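October 10, 2023
By Xinyi Gu

Lunutex Pesalcombe work table, gloss top

The Pesalcombe is a rectangular work table with a glossy white-cream top set inside a black aluminum extrusion frame. Lunutex sells it in two finishes, matte gray and gloss. The gloss version was reviewed. It has been in daily use since August in a shared workroom with windows along one side, where it is used for assembly, sorting, photography and, against the rules of the room, lunch.

Assembly

The table ships flat in two cartons. The rails come cut and tapped, with the fasteners bagged by step. The instructions are line drawings with very little text and are correct except on the page for the corners, where the bracket is shown rotated a quarter turn from the position in which it will fit. Jinfeng Yu and I lost most of an hour to that page. Once the first corner was understood, the rest went quickly.

Two people are needed to lower the top into the frame. The clearance is small, and a top that goes in tilted will rub the inside face of the rail on the way down. Ours did, and left a faint gray line on the edge of the panel that can be found with a fingernail but not easily by eye. Loosening the front rail first, dropping the top in level and then closing the rail up against it would have avoided the mark. The instructions have the rail tightened one step too early.

A ball-end hex key is supplied. It is soft and was rounded by the end of the job. Use your own.

Frame

The extrusion is the ordinary slotted kind, finished in black, and takes standard slide-in nuts. This is the main argument for the table over a conventional desk. Lights, shelves, hooks and bins can be bolted to any side and moved later without drilling. The slots also collect crumbs, wire trimmings and dust. A stiff narrow brush clears them. A vacuum nozzle does not reach the bottom of the slot.

The far rail quickly becomes a shelf. Small objects get parked along it, and larger ones collect behind it. The rail's upper face is wide enough for this but has no lip, so whatever is placed there stays only as long as the table is not bumped. Lunutex offers a clip-on edge strip. We have not tried it.

The black finish has held up. There is light polishing where a clamp has been moved back and forth on the front rail, with no bare metal showing. The upright brackets are white, and they show grease sooner than anything else on the table.

Rigidity is good front to back and acceptable side to side. With 100 lb of boxed hardware in the center of the top, a straightedge laid from rail to rail showed a gap at the middle just large enough to pass a sheet of office paper. The gap closed when the load was removed. The rated load is 200 lb, evenly spread, and nothing in our use suggests the rating is optimistic. I would not stand on it.

Side sway can be felt when filing or sanding. Adding a diagonal brace across the back, made from offcut extrusion, removed most of it. For a table sold for workshop use, a brace should be in the carton.

Top

The surface is polished, with a light marbling of thin gray streaks on the white-cream ground. The pattern is subtle and will not bother anyone who wants a plain background from a few feet away. Close up, it does interfere with finding small gray parts. Set screws and short lengths of solder are easily lost among the streaks. Black and brightly colored parts are found at once. Qiuyue Zou, who does most of the sorting, puts down a sheet of blue paper for anything small and unpainted, and the rest of us have picked up the practice.

Lunutex does not state what the core of the panel is. I asked and was sent the brochure again. The edges are sealed, and none of the seals has lifted.

Scratch resistance was checked on an offcut sample supplied with the table. A steel rule dragged flat left nothing. The corner of the same rule, dragged with moderate hand pressure, left a line that reflected light differently from the area around it but did not go through the finish. A craft knife went through. On the table itself, two months of use have produced a field of very fine swirl marks near the front edge, where people work. They disappear at most angles and are plain under a low lamp.

For wear from cleaning, the sample was wiped for 200 strokes with a damp microfiber cloth and then another 200 with a paper towel. The cloth left no change. The paper towel left a slight haze, visible next to the half that had been masked off. Buy the cloth.

Reflections

Gloss is the property most likely to decide whether the table suits a given room. In ours, the far half of the top returns the windows as bright, pale bluish patches, clear enough in places to show the outlines of the panes. The effect moves through the day. Before noon, it occupies the far side and can be ignored from a seat at the front. Later, it comes forward and lies across the working area, and anything flat and shiny placed in it, such as a circuit board or a coated label, becomes difficult to read.

Upright objects also mirror in the surface. A drink can standing on the table shows a faint image of its own base below the rim. For product photography, this may be wanted. Xiuying Deng takes our catalog pictures and likes the soft reflection under small metal parts, though she has to hang a sheet across the windows to get rid of the larger ones. For ordinary bench work it is a nuisance. For measuring anything by eye against a printed scale, it is worse than a nuisance, and a matte mat is needed.

Blinds solve the problem and cost less than the mat. The matte gray top would presumably solve it too, at the same price as the gloss. We saw it only as a sample chip. The chip was darker than its picture in the brochure.

Liquids and stains

Water, coffee, cola and machine oil were each left on the sample overnight. All wiped off. Coffee left a ring that could be felt before cleaning and not after. Permanent marker came off with isopropyl alcohol, leaving no shadow. Superglue did not come off, and the attempt to lift it with a plastic scraper took a small flake of gloss along with it. Two-part epoxy was not tried.

Condensation under cold drinks has had no effect so far. A wet container will slide on the polished surface with very little push, and this applies more to light cans and bottles than to mugs. Put drinks at the far edge, or somewhere else.

Dai surface spray, which Lunutex recommends and sells, cleans no better than dish soap in warm water and leaves a film that takes longer to buff off. It does smell less than the alcohol.

Comparison

The closest alternative we have used is the Vilolel bench, which stands in the same room. It has a thicker frame, no side sway worth mentioning and a dull top that hides scratches and kills reflections. Its frame has no slots on the inner faces, so accessories can be hung only from the outside, and its corners are welded, so it arrived as one piece and had to come in through the loading door. It is also ugly. The Pesalcombe can be taken apart in an afternoon and carried up a staircase.

Alfie Staniforth, who used both for a full month of kit packing, prefers the Vilolel for packing and the Pesalcombe for everything that needs a light or a holder bolted next to it. I would make the same split. A packing table needs a surface that can be abused and little else.

Complaints

The leveling feet have plastic pads that creep on a smooth floor. Rubber ones from a hardware store fit the same thread.

The end caps for the rails are a loose fit. One went missing in the first week, and the open end of an extrusion is sharp enough to snag a sleeve. Lunutex sent replacements at no charge, and those are also loose. A dab of silicone holds them.

There is no cable path. Cords run down the back rail in the slot if they are thin, or hang if they are not. Slot covers are sold separately in black only.

The top cannot be flipped. The underside is unfinished, and the locating blocks are already fixed to it, so a worn surface means a new panel. Replacement panels are listed at a price I consider high relative to the complete table.

Who should buy it

A workroom that changes its layout often will get the value of the frame. Someone who wants a bright surface for small dark or colored parts, or for photographs with a little reflection in them, will get on with the gloss top as long as the windows can be covered. Anyone sitting opposite uncovered windows should order matte, or order the frame alone and fit a different top. The frame is sold without a panel, and the opening dimensions are printed on the back of the instruction sheet.

We are keeping ours, with the rubber feet and the brace. Blinds are on order.
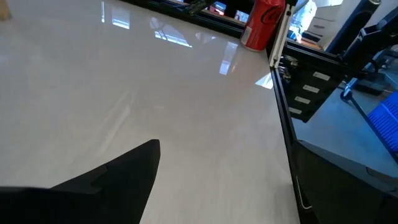 Issue 4

Gloss top toward the far rail, with window reflections and a red can near the white upright bracket.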